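Keep the Textured Ceiling

My building in Plovon has 106 flats, and every July somebody asks the managers to skim the ceilings smooth. The last quote was 1,375 a flat. I think it is money wasted. A flat white ceiling shows every crack and every bad joint.

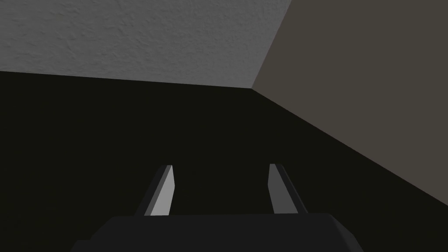 Rented homes should be finished for the people in them. A light grey surface with fine flecks, a bit rough like sprayed plaster, suits me well enough. I would spend the money on the windows first.

Magnus Dalgleish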